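Tuesday, early

Slept badly and was up before the heating came on. Finished the rye from the Brornov bakery last week, so I cut two slices from the other loaf, the one with the thick crust. They're a tight fit in the toaster and stick out of the top, but I like the crust and I'm not going to start buying square bread at my age.
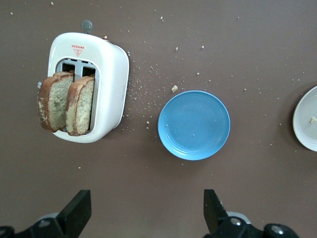 Knut Sauerland wrote back last night about the bread question. He says I cut it too thick, that a loaf with that kind of crust wants a low setting and 3 minutes, and that turning it around halfway is a waste of time. He also says the Mosteck flour makes a drier loaf and I should add more water next time. I'll try the water. I'm keeping my slices as they are.

Paid the electric bill, 40 more than in July. Called Stöcker about the kitchen tap and left a message. The meter reads 2287, writing it down so I don't have to go back to the cellar.

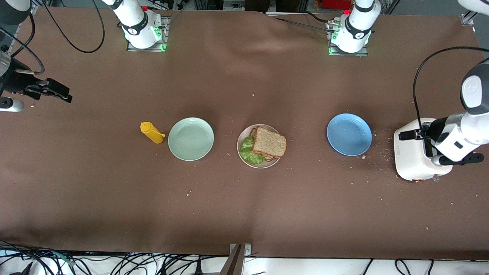

I want to eat lunch at home all this week and stop buying it at Noma on the corner, where a plain roll costs too much now. It means having bread and lettuce in the house and doing a bit of work in the morning. The sandwich on the white plate is how I like them, whole-grain with plenty of lettuce, enough that it comes out at the sides. The blue plate and the green one are the right size for a sandwich with something next to it, maybe tomatoes. Need to get tomatoes, and more lettuce, and butter.

Stöcker called back at four. He can come Thursday morning.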